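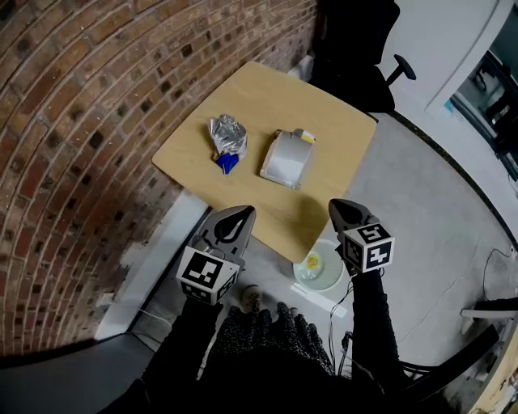
About Stomik

Stomik is a small newsroom covering copyright, file sharing and the law of the internet. We read court filings so you don't have to, and then we write them up in plain English, with the documents attached for anyone who wants to check our work (please do!).

How we got started

Yetunde Bashir was a paralegal at a music licensing firm called Oyelaran when she started a newsletter on takedown notices. It went to 30 people, mostly coworkers and a few musicians who owed her a favor. One issue, a long piece on how a wedding band had its own videos pulled by a company that had never heard of them, got passed around far more than she expected, and by that August she had 417 subscribers and a very full inbox.

Eyerusalem Jemal was one of the people in that inbox. She had written in to correct a mistake about filing deadlines. They argued about it for a week, Eyerusalem was right, and Yetunde asked her to come on as editor. Stomik went live as a proper site in January 2021.

What we cover

Site blocking orders, domain seizures, DMCA disputes, streaming lawsuits, fair use fights, and the odd trademark case when it's too good to skip. We also follow proposed laws from the first draft on, which can be slow going - one bill has been on our tracker longer than some of our writers have been on staff. We love that stuff and we hope it shows.

We don't link to pirated material, and we don't take money from rights holders, file hosts or VPN companies. Readers pay for Stomik.

Where we work

We have one big room with brick on the wall and good light until late afternoon. Most of the team comes in, a few write from home, and story meetings are open to anyone who wants to pull up a chair.

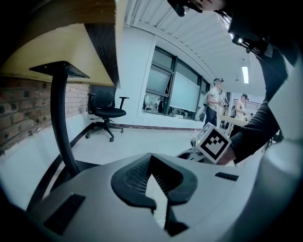

In the office

The Sutia archive

Our biggest project is Sutia, a free, searchable library of takedown letters and court papers sent in by readers. It covers roughly 200 disputes so far. Names of private people are removed before anything goes up. The search tool was built by Claronetti, a two-person software shop that puts up with our endless requests for new filters.

Work with us

Stomik has 18 regular contributors, and we're always glad to hear from more. You don't need a law degree. If you can read a motion to dismiss and tell a friend what it says, send us a pitch. Got a letter you don't understand? Send that too - we can't give legal advice, but we do read everything.

Corrections go to Eyerusalem, who still enjoys them.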